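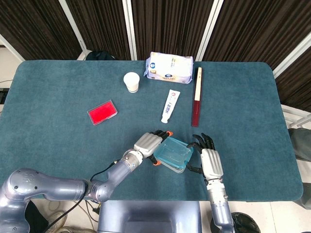 Konduno: a walking guide app for the Tejada valley
Project report, second year, Mobile Applications

Ignacio Manzano and Ramiro Palacios

September 25, 2022

0 comments 3 shares

1. Introduction

The Tejada valley has many marked paths, but the information about them is spread over old leaflets, notice boards and one website which is not updated any more. A visitor who arrives by bus in Rorano finds a large map beside the bus stop, takes a photo of it and walks with this photo. We wanted to make an application that replaces the photo. It should show the paths, the water points and the places where dogs are not allowed, and it should work without a mobile signal, because in the upper part of the valley there is none.

The name Konduno was proposed by Ramiro and has no special meaning.

2. Data

We collected 13 paths. For each path we walked the full length once with a GPS recorder on the phone, and saved the track as a GPX file. The raw tracks had too many points. The longest one, from Rorano to the Flidotley hut, had 2815 points, and the map became slow when it was opened on an older phone. We used the Douglas-Peucker method to make it simpler, and after this step the same track had 1051 points. On the screen we could not see the difference, except at one hairpin bend below the hut, where the line crossed the stream on the wrong side. We corrected this bend by hand.

Heights from the phone were not reliable. In the forest they jumped up and down, so the total climb was always too big. We took the heights from a public elevation model instead and smoothed them.

3. The application

The application is written in Kotlin and runs on Android only. It has three screens: the list of paths, the map and the page of a single path. The list can be ordered by length or by climb. The map tiles are saved in the phone at the first start, and this download is the weakest part of our work. If the connection is lost in the middle, the download begins again from zero. We tried to repair it in January, but our solution left broken tiles in the memory and we removed it.

Weather was in our first plan. We left it out, as a forecast that was saved in the morning can be dangerous in the afternoon if the user believes it is new.

4. Tests

Fellow students tested the application on the short path around Rorano. They received a phone in flight mode and had to find the second water point. All of them found it, but several did not understand the symbol for "no dogs" and thought that it meant a farm. We changed the symbol to a dog with a red line. We also made the letters larger, because in strong sun the grey text on the path page was very hard to read.

The battery use was higher than we expected. The position was requested every second, and for a walker this is not necessary. Now it is requested less often, and the user can choose the interval in the settings.

5. Work not finished

The search does not accept names without accents. The path to the Flidotley hut has a winter variant that we did not record. The text exists only in English and Spanish, and the English one should be read by a native speaker before the application is published.

Ignacio wrote the map part and sections 2 and 3 of this report. Ramiro wrote the list and the settings, organised the tests and wrote the other sections.

Share this report
0 comments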